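Search this site Enter keywords Go

The invitation from Mullen promised an open day on "the future of the household." The future of the household, on the morning I visited, was being shown in a kitchen, and it involved putting away plates.

Mullen rents the building in Ponside for what it calls data work. About 30 of us had signed up and were taken round in groups of 6, with a badge and a bottle of water each. There was a talk first. The talk had a chart in it, and the line on the chart went up.

I have been to a lot of these. Usually there is a machine behind a rope, and it folds one towel very slowly while a person with a headset tells you how fast it will be next year. Mullen's approach is different, and I'll give it some credit for being open about it. The gripper is real enough, with ribbed black and gray casing and blue pads on its fingers. The arm holding it belongs to a human being.

The idea is simple to explain. A worker holds the gripper and does chores with it, a camera on the tool records what happens, and the recordings are used to train software that may someday do the chores by itself. Each worker at Ponside is asked for 200 recordings a week. I asked how many of those are thrown out, and was told that the figure was "not one we share."

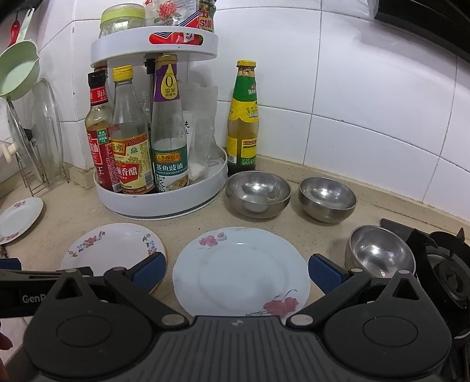
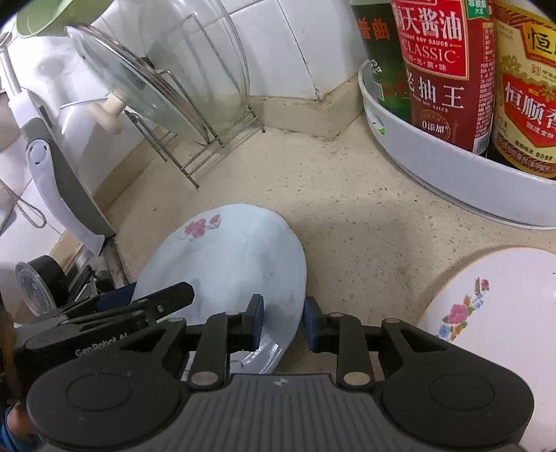

Plates at the Ponside kitchen, seen from the gripper's own camera.

Gunvor Solberg
Contributing writer

Watching someone handle a dinner plate this way is oddly tense. A plate lying on a stone counter gives two fingers very little to hold. You have to come at the rim, close on it and tip the thing up on its edge, and all of this without the small corrections your own hand makes before you've noticed a problem. The woman at the counter in our group was good at it. She also told me she had been doing it for months, and that her wrist hurt by Friday.

I liked the kitchen more than I expected to. Demonstration kitchens tend to have one apple in them. Mullen's had soy sauce, vinegar, steel bowls and a pot lid standing in a wire rack, and the plates had flowers on them and didn't all match. If you want software to cope with real homes, clutter like that is a fair place to start.

But start is the word I kept writing down. Our guide, a cheerful man from the product side, moved from "we are recording people" to "the robot will know your kitchen" in a single sentence, and I'd have liked to hear the part in between. When somebody asked to see a robot use any of this training, he said that was the job of a partner company, Tangen, and that Tangen would be showing its system, Carska, in August. Would it be working alone, with no one steering? He thought so. He would check.

He hadn't checked by lunch. I did get to try the gripper myself – 10 minutes, one plate, a good deal of scraping – and came away with real respect for the woman at the counter, whose name was nowhere in the handout. The chart was on page two.

I've asked Tangen for an invitation in August and will bring my own plate.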